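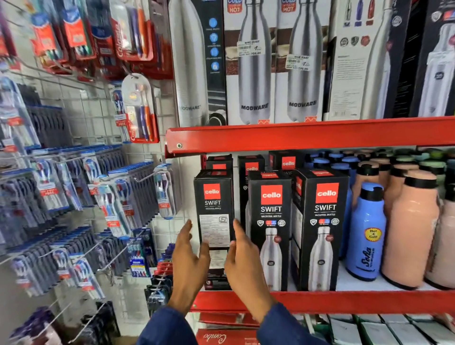
What does the new version of Talura do? It takes first-person video of someone handling goods on a shop shelf and turns it into a grasp plan that a two-armed robot can follow.

Oct 28, 2023 – Vekon has released Talura 2, an update to its planning software for robots that work in shops and stockrooms. Existing customers can download it now.

The main change is in how the planner treats crowded shelves. The earlier version looked for one clear item and planned a single reach. The new one works out where both hands should go before either arm moves, and checks the path against neighbouring boxes, the shelf above and the shelf lip. If it finds no safe path, it stops and asks an operator.

"Shelves are full, and that was our problem from the start," said Ermira Vlachou, head of planning at Vekon. "A box often has another one right behind it and one on each side. People open a hand early and steer in with the other. We wanted the planner to learn from that."

Vekon trained the update on 1039 recordings of people picking up packaged household goods. Testing began in April with the retailer Hartono, in 17 of its shops. Planning a two-handed reach now takes up to 30 milliseconds on the standard controller.

The perception module has also been reworked. It separates boxes with matching print more reliably, though clear bottles and blister packs remain harder – a fix for these is planned.

Talura 2 works with the Venden arm controller and needs no new cameras. Recorded paths can be replayed and edited in the desktop tool.

"Store staff can see the plan before the arms move," said Lumturie Vidmar, product manager. "They asked for that more than anything else."

Licence prices are unchanged.

2 comments
17 shares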